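Inside an old workstation: a gallery from the Hurasville repair club
Posted 07/12/2019

If you've never taken the side off a desktop computer, I can't recommend it enough! We had one of the big office towers lying on its side with its lid off, and I could have looked at it for hours. It came to us in a batch from Liapis, who were clearing out a storeroom, and it's a proper old-fashioned machine: metal everywhere, blue plastic bits marking the parts you're meant to pull, and room to get your hands in.

I've put the pictures up with a few notes for anyone who missed it. Click through at your own pace.

The whole tower, lid off

I love how much you can recognise straight away once you know what to look for. The silver box with the black label is the power supply, the black card plugged into the board is the graphics card, and the drives live over on the right.
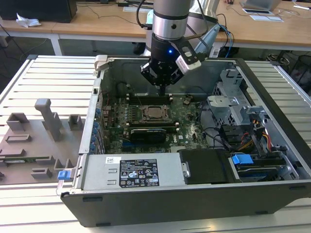 The blue bits are my favourite thing about these business machines. Somebody sat down and thought about the poor person who'd have to swap a drive in a hurry, and gave them a colour to aim for. My own PC at home has none of that (it has 6 different sizes of screw, and I've lost most of them).

Memory slots and the processor

Long black slots for the memory, each with a latch at either end, and the square metal socket frame next door with the processor sitting in it. Look at the shape of that frame, with its rounded ears and the thin lever coming off one corner. Lovely bit of metalwork for something that normally lives in the dark! 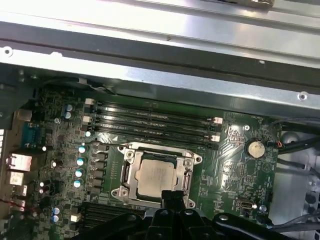
Cables and cages

Orange, yellow and red wires down by the drive cage, and a bit of mesh grille next to it. I know tidy cabling is all the rage, but I do like a good fat bundle of coloured wires. You can follow them with a finger and work out what feeds what, which is how I learnt most of what I know.

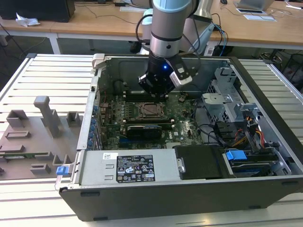

Prernine: I had one very like this on my desk for years and never once opened it. Is it worth putting more memory in a machine of that age, or is a new drive the better buy?

Drive first, every time, if it's still on a spinning one. Then see how you get on with it before you spend anything on memory. Bring it along in February and we'll have the side off!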